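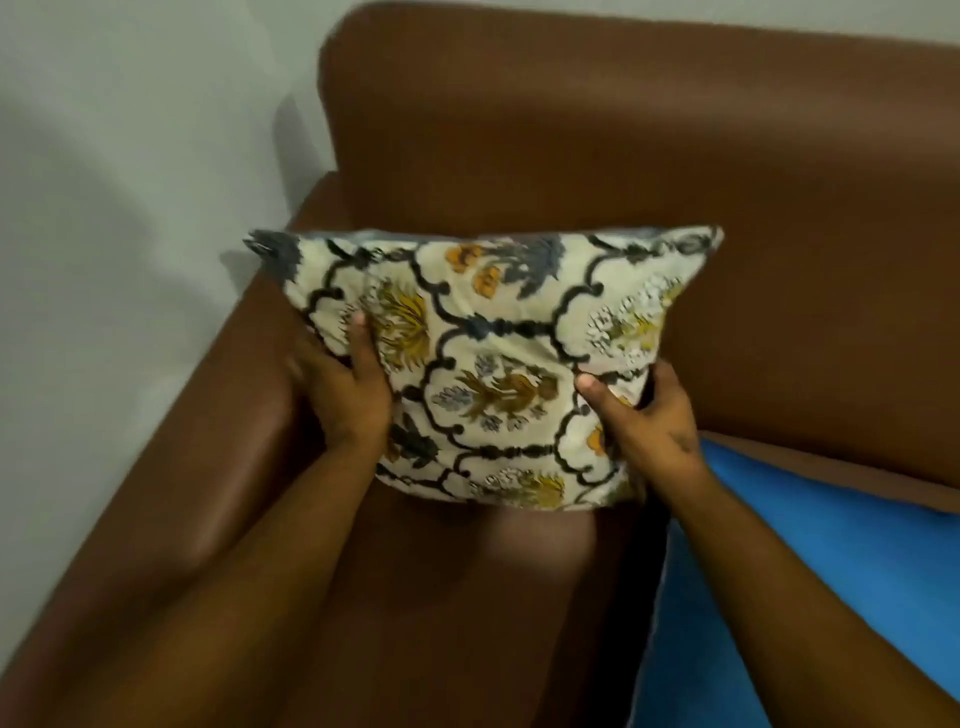

3 Apr 2021

Since February I compare two wrist cameras for my cushion task, the Planport and the older Ratberg. The task is simple to say: take the cushion with both sides, lift it, put it in the corner of the sofa.

The Planport gives cleaner depth on the brown leather, where the shine made many holes with the Ratberg. On a busy print both are fine. A plain cover is harder, and there I had to raise the exposure.

I ran 28 trials with each camera, at the same grip force. The Planport missed 5, the Ratberg missed 9. Most misses were at the corners — the filling moves away when you press, and the depth arrives too late.

The Stirkley controller I did not change. Its delay is still almost 500 ms after a cold start, and I have no good idea why. Next I want to try softer finger pads.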